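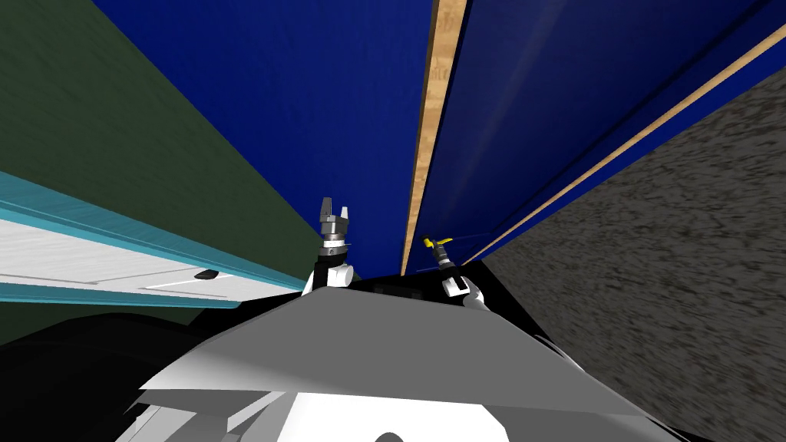

Gift closet

A gift closet (also gift drawer, present shelf, or in older use "the gift box") is a stock of presents bought ahead of time and kept at home until somebody needs one. Not always a closet. Can be a drawer, a suitcase, the top of a wardrobe. The contents are usually bought without a particular person in mind, though many keepers set aside a few named items as well.

The habit is separate from regifting, where something recieved is passed along, but the two overlap a lot. Most gift closets hold at least a few regifts.

Contents
1 Terminology
2 Background
3 Usual contents
4 Record keeping
5 The Destgate closet
6 Etiquette and criticism
7 Related practices

Terminology

"Gift closet" is the most common term in American household writing. "Present drawer" is more British. "Emergency gift" means a single item held back for surprise guests or a forgotten birthday, and a closet made up only of these is sometimes called an emergency shelf. The person in charge of it has no settled name – "keeper" is used in this article.

Background

Keeping small presents on hand is old and hard to date. Families living far from stores bought when they could. Linens, soap and candy were put by for weddings, births and visits, often in the same chest as the household's own things, so it's difficult to say which was which.

The modern version follows the after-holiday sale. Once stores began marking down seasonal stock right after the holidays, it made sense to buy next year's presents early. Children's party season did the rest. A family with two kids in elementary school may be invited to a party most weekends in spring, with little notice, and a shelf of boxed games and craft kits saves a trip.

Household columns picked it up. The writer Arnaldo Carvalho ran a series on it in the homemaking newsletter Bullby, later collected as a short booklet, The Ready Shelf. Carvalho argued for a hard limit: 4 items per age group, nothing bought until something leaves. His readers mostly ignored this. A follow-up column printed letters from keepers with over 300 items, one of whom stored them in a spare bathtub.

Usual contents

Varies by household. Commonly:

Candles, soap, hand cream
Boxed board games and puzzles
Blank notebooks, pens
Picture books and coloring sets
Dish towels, small kitchen tools
Baby blankets and sleepers, mostly newborn size
Wine or other bottles, if the household drinks
Gift cards
Wrapping paper, tape, bags, tissue, cards

Food is the weak spot. Chocolate turns pale and takes on the smell of whatever is next to it, usually the candles. Keepers who stock food tend to rotate it every few months or eat it themselves. Batteries go too. Gift cards may lose value or be misplaced, and some keepers photograph both sides.

Clothing is generally avoided because of sizes, baby clothes being the exception. Scarves and socks are fine.

Color and theme matter more than beginners expect. A candle in a plain jar can go to a teacher, a neighbor or an aunt. One with a reindeer on it has a five-week window.

Record keeping

Three methods in wide use. None at all, which is the most common. A paper list taped inside the door, crossed off as things go out. Or a spreadsheet or app, with columns for item, price, date bought, who gave it (if a regift) and who got it.

The "who gave it" column is the one that prevents accidents. Returning a vase to the person who first bought it is the standard story told against gift closets. Sticky notes on the bottom of the box do the same job but fall off.

Hevent, a party planning app, added a gift shelf feature that matches stored items to upcoming birthdays. It was dropped in a later version and then brought back after complaints, minus the price column.

The Destgate closet

A shared version was started in Destgate, a neighborhood of rowhouses, by Simão Tavares, a retired school bus driver. Tavares had cleared out his late sister's apartment and found 82 wrapped presents with no names on them. He opened a handful, put them on a bookcase in his front hall and told the block to come take what they needed and leave something later.

Rules were kept short. Unused items only. No food. Take one, leave one within the year. Kids' presents on the low shelves. It moved in May to a storeroom behind a laundromat, open from 4 p.m. on weekdays, and had 76 regular users by the end of its first year. Users of the closet paid no fee, but were asked to bring thier own bags.

Similar closets have since opened in nearby neighborhoods, some limited to teachers or new parents. The Wei Street closet, the largest of them, takes only books and games.

Etiquette and criticism

Main objection: a present picked off a shelf isn't picked for anyone. Critics say it turns giving into inventory. Supporters answer that the thought can happen at the shelf just as well as in the store, and that a calm choice made at home beats a gas station bouquet. Both sides tend to agree it works better for acquaintances, party guests and coworkers than for a spouse.

Second objection is money. Sale prices encourage buying things no one will ever be given. Carvalho's own figures, kept over several years, showed that a good part of his shelf ended up at the thrift store, and he printed them. Some keepers now set a yearly budget, or do a clear-out before the fall.

Third is space – small apartments especially. An under-bed box is the usual answer.

On whether to admit a present came from the closet, advice is split. Older columns say never. Newer ones say it's fine if asked, and that a handwritten card covers most of it. Leaving a clearance sticker on is considered careless everywhere.

Related practices

Regifting
Card box, a stock of greeting cards sorted by occasion
Hostess gift
Gift registry
Swap party
Hope chest

See also the entries on wrapping and on thank-you notes. The section on shared closets needs more detail on how donated toys are checked before they go out.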